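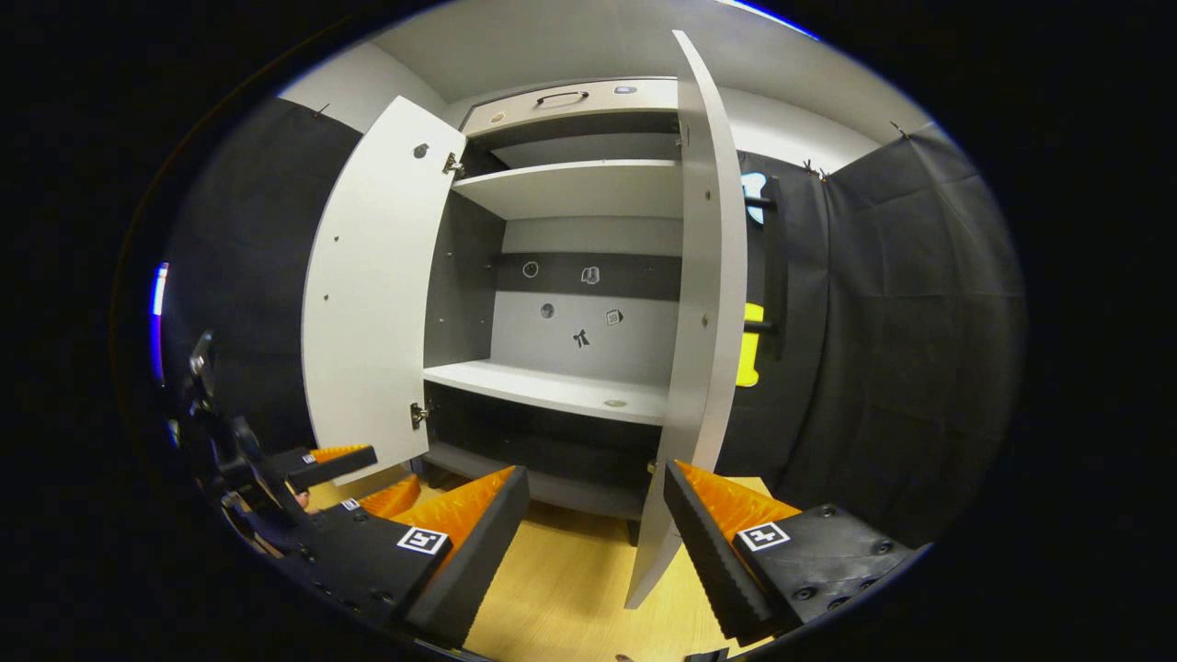
Fig. 1. Cabinet with both doors open, drawer above, grippers in hand.

Week 5 handout: Gathering demonstrations by hand
Course notes, Talha Tanoli

Last week we assumed a pile of good examples existed and argued over what to do with it. This week you make the pile. Bring comfortable shoes.

The setup is the one from the Balari exercises: one hand-held gripper per hand, markers on the fingers, a camera that goes where your wrist goes. The learner gets what the camera gets. If you do something clever outside its view, you have done it for your own enjoyment.

What counts as one example

An example starts when you press record and stops when you press it again. Between those two moments you do the task once, at a steady pace, without stopping to chat. Last year's Mollel set came to 2724 examples before cleaning and 1609 after. Most of what we threw out was people fixing a mistake, then fixing the fix, then waving at somebody.

A recovery is fine if you meant to record one. Tag it "recovery" in the log. An untagged recovery teaches the learner that dropping the bottle is step three.

Vary the right things

Change where you stand, the height you start from and the object on the shelf. Leave the lens settings alone. The stickers on the back wall of the cabinet stay where they are too, however crooked they look to you.

Students tend to believe they are being varied when they are being slightly tired. Check your own first and last takes side by side. If the only difference is your posture, go again.

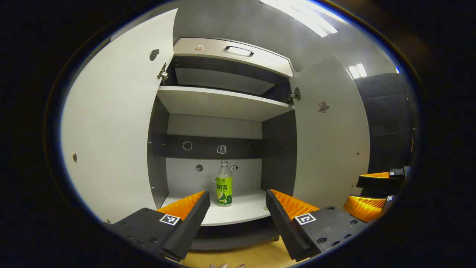

Fig. 2. Bottle of tea on the bottom shelf, between the fingers of one gripper. The second gripper is at lower right.

Approaching the object

Come in with the fingers open and the gap lined up on the bottle before you get close. Note how much of the view the left door takes up in Fig. 2. From a bad angle it will take the rest. Close gently: the pads bend, and a squeeze that feels firm to you is usually plenty.

The log

One line per example: object, shelf, start position, tag. "Same as before" is not a start position. Neither is "normal."

For Tuesday

Each pair records 13 examples of one object and trades logs with another pair, who try to repeat the first take from the written line alone. Read section 2 of the Pernville notes first. Batch 251 is on the course drive if you want to see what a bad log looks like. It's mine.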